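Robot Rules: How People Stay Safe Around Robot Arms

Written for readers aged nine to twelve

A robot arm is a machine with joints. Motors turn the joints, and a computer tells the motors how far to turn and how fast. The arm does not know what a person is unless it has been given sensors and instructions for that purpose. For this reason, every place that uses robot arms also needs rules.

Some of the rules are called standards. A standard is a written agreement about how to do a job properly. Engineers from many countries meet, argue over the wording and publish the result. A standard might say how to measure the force of a push, or what colour an emergency stop button should be. (It is red, on a yellow background.)

Other rules are written by the people who run one particular lab. These are called house rules. Ayantu Alemneh wrote the house rules for the Dillorberg robot lab, and they fit on a single sheet beside the door.

Step one: look for hazards

A hazard is anything that could cause harm. Before a new task starts, the team walks around the robot and writes down every hazard they find. Common ones are:

Being hit by a moving arm
Getting a finger caught between the tool and the table
Something being dropped or thrown
A sharp edge on a tool
A cable on the floor

Next to each hazard they write how likely it is and how badly someone could be hurt. This is called a risk assessment. You have probably done one yourself, without paper, when you looked both ways before crossing a road.

Step two: make the hazard smaller

The best fix is to remove the hazard completely. If a sharp tool is not needed, use one with a rounded end. If heavy parts are not needed for a test, use light ones. Sorting and pushing tasks at Dillorberg are practised with small coloured shapes on a board. The computer has to deal with the same sort of problem it would meet with larger goods: where is each object, what shape is it, and is anything in the way?
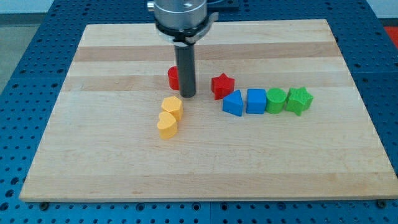 A rounded tool tip just above the board, with eight blocks in red, yellow, blue and green.

If a hazard cannot be removed, the next choice is to keep people away from it. A fence does this. So does a light curtain, a row of invisible beams that stops the robot when something breaks a beam. Warning signs come last, as a sign only works if it is read.

Step three: set the limits

Speed matters. A slow arm gives a person more time to move and the robot more time to stop. At Dillorberg, the tool may travel no faster than 200 millimetres per second while a new program is being tested. Ordinary printer paper is 297 millimetres long, so in one second the tool covers less than the length of a page.

Distance matters too. The lab programs a safety margin of 5 millimetres between the tool and the table top. If a command would take the tool lower, the controller refuses it.

The house rules

1. One person is in charge of the robot at a time. That person holds the stop button.
2. Say "moving" out loud before the arm starts.
3. Keep hands off the table while the motors are on.
4. Tie back long hair and take off scarves and lanyards.
5. If something looks wrong, press stop first and talk about it afterwards.
6. Write down every unplanned stop in the logbook.

Rule 6 is the one visitors ask about. Sigita Pärn checks the logbook each month – she looks for stops that keep happening in the same place. In May she found a cluster near one corner of the table. The cause was a cable that was slightly too short, and a longer one was fitted.

Words to know

Controller: the computer that sends commands to the motors.
Gripper: the part at the end of an arm that holds things.
Hazard: something that could cause harm.
Light curtain: a row of beams used to detect a person or object.
Standard: a written agreement about how to do a job properly.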